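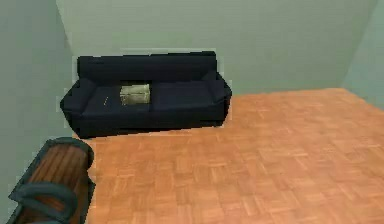

Anikó Farkas observou que o conjunto de teste não pode ser congelado enquanto as etiquetas com dupla caligrafia continuarem sem regra de transcrição, e pediu que a objeção ficasse em ata antes da ordem de trabalhos. Ficou. O ponto foi retomado em 2.

Ata da reunião de junho do grupo de avaliação, tarefa de leitura automática de etiquetas de herbário (coleção Tirkitz). Início às 14h. A ata anterior foi aprovada com uma correção: onde se lia "taxa de erro por palavra" deve ler-se "taxa de erro por carácter".

## 1. Estado dos dados

O conjunto de teste tem 923 etiquetas digitalizadas, todas com transcrição dupla. As divergências entre transcritores foram resolvidas por um terceiro leitor, exceto nas abreviaturas de coletor, que aguardam a lista normalizada da Tirkitz. A lista foi prometida para antes do fecho das inscrições.

O conjunto de validação mantém-se em 400 etiquetas. Foi detetada sobreposição com o conjunto de treino: alguns exemplares foram digitalizados em duas campanhas e receberam identificadores diferentes. A verificação por hash não os apanha, dado que os ficheiros diferem na compressão. Será feita nova passagem por semelhança percetual, com revisão manual dos pares acima do limiar.
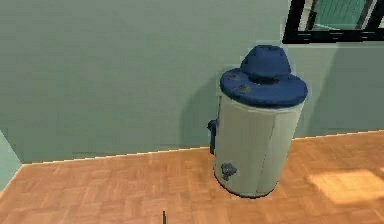
Os pares confirmados saem do treino e permanecem na validação. A alternativa — retirá-los dos dois lados — foi rejeitada por obrigar a refazer a linha de base. O registo das exclusões será publicado com os dados, em CSV, com o identificador original e o identificador da segunda campanha.

## 2. Regra para dupla caligrafia

Em muitas etiquetas a determinação original foi corrigida mais tarde por outra mão. O protocolo atual diz apenas "transcrever o texto visível", o que produziu resultados inconsistentes entre transcritores.

Foram discutidas duas opções:

- transcrever tudo numa só sequência, pela ordem de leitura;
- separar as mãos em campos distintos e pontuar cada campo isoladamente.

Anikó Farkas defendeu a segunda. Argumentou que uma sequência única penaliza sistemas que leem bem mas ordenam mal, e que a ordem de leitura é indefinida quando a correção está escrita na margem. Contra: a separação exige atribuição de mão, que nenhuma das linhas de base faz.

Decisão: campos distintos, com pontuação pelo melhor emparelhamento entre campos previstos e campos de referência. O texto riscado é transcrito com marcação própria e não conta para a métrica principal. O guia de anotação passa a incluir exemplos de texto riscado parcialmente legível, caso em que se transcrevem só os caracteres seguros.

## 3. Métrica e plataforma

A métrica principal continua a ser a taxa de erro por carácter após normalização Unicode (NFC). Os diacríticos contam. As maiúsculas contam nos nomes de género e de localidade, não no resto. Mantém-se como métrica secundária o índice Navaratnam, calculado sobre os campos de coletor, localidade e táxon.

O avaliador em Civarow foi testado com submissões artificiais. Resultados:

1. Ficheiros com fim de linha CRLF eram rejeitados sem mensagem. Corrigido.
2. Linhas vazias contavam como acerto quando a referência também era vazia. Por corrigir; a proposta é excluir do denominador os campos vazios na referência.
3. O limite de 5 submissões por equipa era reposto ao mudar o nome da equipa.

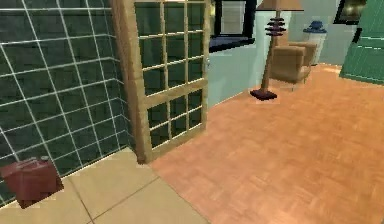 O limite passa a ser aplicado à conta inscrita e não ao nome apresentado na tabela. As submissões que falhem na validação de formato não são descontadas, desde que o erro ocorra antes do cálculo da pontuação.

Quanto à tabela pública, foi decidido mostrar apenas a pontuação na validação até ao fecho. As pontuações de teste são divulgadas em conjunto, com intervalos de confiança obtidos por reamostragem ao nível da etiqueta. Reamostrar ao nível do campo foi considerado incorreto, pois os campos de uma mesma etiqueta partilham caligrafia e estado de conservação.

## 4. Inscrições

Há 7 equipas inscritas. A equipa Altomer perguntou se pode usar modelos de linguagem pré-treinados com nomenclatura botânica. Resposta aprovada: sim, com declaração das fontes; não são admitidos modelos treinados com o catálogo em linha da Tirkitz, que contém parte das transcrições de referência. A declaração é entregue com o resumo técnico e será publicada sem edição.

Ficou por decidir se as equipas com modelos fechados concorrem na mesma tabela. O ponto transita.
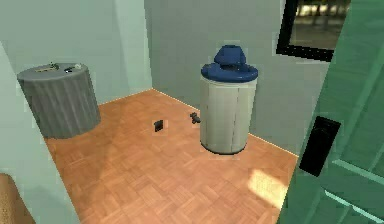
## 5. Ações

- Deduplicação percetual entre treino e validação, com lista de pares para revisão.
- Revisão do guia de anotação conforme o ponto 2: Anikó Farkas.
- Correção do tratamento de campos vazios no avaliador e nova execução das linhas de base.
- Resposta escrita à Altomer, com cópia às restantes equipas.
- Pedido à Tirkitz da lista de abreviaturas de coletor.

A reunião terminou às 15h40. O congelamento do conjunto de teste fica dependente da conclusão das duas primeiras ações.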